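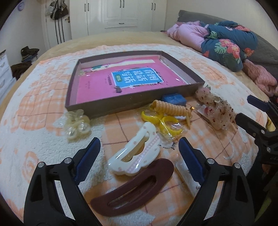
Golta hand gripper, jaws open, with blue padded fingertips fitted.

Golta replacement fingertips, set of 2
Order code 2408

Blue rubber-padded tips for the Golta hand gripper. One set does one tool. If you run a pair of grippers, order two sets and change them all on the same day so both tools grip alike.

Fitting
Open the jaws fully and pull the old tips off. Wipe the jaw ends with a dry cloth. Push the new tips on with the pads facing each other, then close the jaws slowly and check that the pads meet flat. Check the screw near the top of each jaw while you are there.

Care
Wipe the pads after each session. Replace when shiny or split. Packs of 200 to order from Fludthorpe, ask for Leonardo Pellegrini.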